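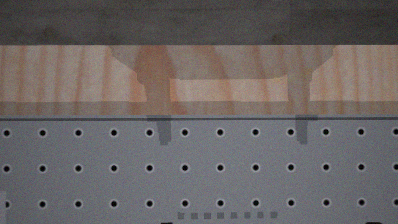
Sunday, bench notes: hide glue, second batch

Started the soak at 6 in the morning, before coffee, which shows you how keen I was. The granules are the Plusska ones again, the paler bag, because the Dunne glue went stringy on me last time and I never worked out if that was the glue or my impatience. I suspect the impatience. Equal parts by weight, cold water, lid on, and then leave it alone (I did lift the lid twice).

The job is still the back panel of the little writing box from Drumach. The label inside the lid says 1812 and I would dearly like to believe it, though the hinges look a good deal younger to me. Whoever glued it the first time did lovely work. The old joint let go along a third of its length and held everywhere else, and I had to coax the rest apart with warm water and a palette knife, a little at a time, with the radio on. It took most of the evening and I enjoyed every minute of it.

Test pieces first, as promised to everybody after the drawer business. I cut 18 strips of pear and glued them up in pairs, some sized beforehand with thinned glue on the end grain and some left bare. The sized ones took the second coat beautifully — no dry patches at all when I pulled one pair apart to look. The bare ones drank it up like toast. I broke a bare pair with my thumbs after lunch, and the sized pair next to it wouldn't budge until I put it in the vise, and then the wood went before the glue line did!
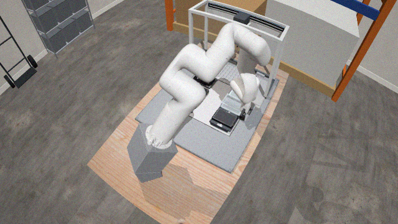

Samo wrote back on the shared page to say the sizing is worth doing but I am probably thinning it too far, and that a warmed joint matters more than a clever recipe. Warm both faces, get the clamps set beforehand, and stop fiddling once it's closed. Fair enough, and I know the last part was aimed at me.

So for the next round I'll warm the strips on the radiator shelf and keep the size a bit thicker. I also want to try a rubbed joint on two of the shorter pieces, no clamps, the way the old books tell you to, if only because I've always been too nervous to trust it.

Clamp time on the real panel: 90 minutes before I so much as breathe on it, then overnight before any scraping. Left to do: clean the old glue out of the rabbet, find the narrow cauls (top drawer? behind the wax tins?), and put the leftover glue in the fridge with a label on it this time. Need more pear too.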